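Home
About
Recipes
Markets
Contact

Four white tables and a mezzanine

August 16, 2024 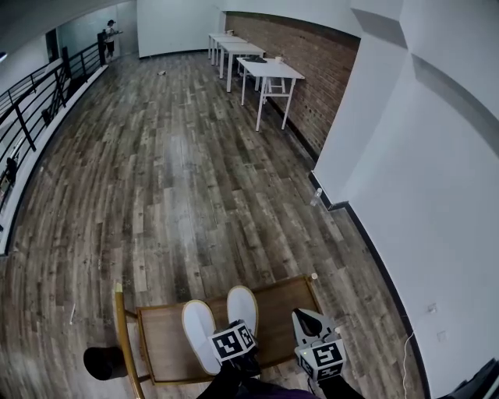
Upstairs at Lurnia, tables along the brick.

So we've got the upstairs room! I've been going on about it since July (sorry to everyone who had to listen) and now the craft swap finally has a home that isn't my lounge room in Drundale.

I'm a bit in love with the floor, to be fair. Long planks in greys and browns and a really dark charcoal, all mixed up together, and I reckon it'll hide dropped thread beautifully. It needs a sweep before we open though, there are bits and pieces lying about and a water bottle down by the skirting that wants to go in the recycling.

The tables are staying against the brick wall, end to end. I did think about pulling them into the middle so people could walk right round, but then you lose all that lovely floor, and the kids will want somewhere to sit with the button tins. Yarn and fabric on the big one at the front, patterns on the next, and whatever turns up on the two down the back. Last time we had 19 jigsaws. At a craft swap!

I'm in two minds about the black railing. Bunting would look gorgeous along it, and I've got 70 metres of the stuff from the Flutanbridge fete, but it's open to downstairs on that side and I don't want anyone leaning over to fix a flag. Maybe quilts instead? Tied on properly, top and bottom.

Room hire is $100 for the day and tea's included. Bring a mug if you've got a favourite.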